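The tidying hand: a month with the Zistum service

Robots that pick things up have been promised for a long time, and most of the ones on sale still do one job in one place. They lift a box from a belt and put it on another belt. Zistum, a small firm with a workshop in Trernemance, is offering something looser. It rents out a robot with a human-shaped hand, sends a person to set it up, and leaves it with the customer to work on shelves, trays and tables full of ordinary things.

The firm calls this a handling service. The customer doesn't buy the machine. They pay by the month, and for that they get the robot, two days of setting up, a support line and a visit from an engineer when something needs changing. The shortest contract is 4 months. The first customers signed up last November, and Zistum says it would like to have 20 machines out on hire before it changes the design again.

We went to see it at Hurnell, a company that lends play equipment and household items to nurseries and day centres. Things come back in mixed bags and have to be sorted, checked and put on shelves before they go out again. It is slow work, and the items are never the same two days running. Shona Waaka manages the stock there and was the one who asked for the trial.

"I wasn't after a robot that could do everything," she says. "I wanted one that could take a thing off a shelf and put it somewhere else without me having to stand over it."

The setting up took longer than she expected. The engineer spent most of the first day on the shelves. The robot needs to know where each board is and how deep the compartments go, and it needs enough space to bring its forearm in at a low angle. Two units had to be moved. After that the engineer guided the hand through a set of practice reaches, using items from stock, and saved each one under a name the staff could remember. 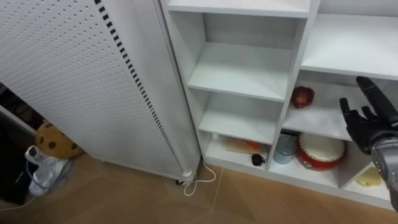
The hand at the shelving, in front of the compartment with the apple. The drum is on the shelf below.

The hand is the part that people ask about. It has jointed fingers and a thumb, and it holds things much as a person would, which helps with round items and with anything that has no obvious edge. Staff choose between a light, a normal and a firm grip on a tablet. Light is meant for fruit and soft plastic. Normal covers most toys. Firm is for heavier items, and Waaka's team seldom use it.

In our time with it the robot was good with cups and balls, and steady with boxes as long as they stood upright. A flat box lying on a shelf is harder. The fingers have to get under an edge, and on smooth boards the box tends to slide away to the back. The software will try three times and then stop and ask for help, with a chime that can be turned down but not off. Soft toys gave mixed results. The hand closes on them easily enough, but it can't always tell whether it has a good hold, and it sometimes let go early.

Small items at floor level were the weakest point. The lowest shelf is within reach, but the wrist has to turn a long way and everything slows down. Hurnell now keeps its small stock higher up, and Waaka thinks most customers would end up doing the same.

Speed is a fair question. Over one long shift the robot moved 300 items, and a person working at an easy pace would have moved more. It doesn't need a break, though, and it can be left running through lunch. Waaka has used the time to get through the checking and cleaning, which had been falling behind for months.

Lise Marchand, who looks after customers at Zistum, is open about the limits. "If you have one product and one shelf, buy something cheaper," she says. "Ours is for places where the next item is a surprise." She says the next software update will deal with the floor-level problem in part, by letting the robot plan its wrist position earlier. There was no date for it when we spoke.

The nearest rival is Friesen, which sells a machine with a two-finger gripper outright. We tried it briefly. It is quicker on boxes and books and needs less setting up, but it struggled with a ball and could not hold a cup by its rim without tipping it. Anyone with mostly square stock should look at it first.

There are smaller points to know before signing. The Zistum robot wants a level floor and a clear space in front of the shelving. Cables have to be kept out of its way. The tablet app is plain and easy to read, but names for saved reaches can't be longer than 20 characters, and the staff at Hurnell have had to invent a shorthand. Replacement finger pads are included in the monthly fee, while damage from a fall is not. The support line was answered promptly both times we rang, and the second call ended with an engineer changing a setting from Trernemance while we watched the arm.

Hurnell has kept the robot on past its trial. Waaka has asked for a second hand to be priced, and for a quieter chime.

The service can be booked from Zistum directly, with a site visit before any contract is signed. Details correct on July 3, 2024.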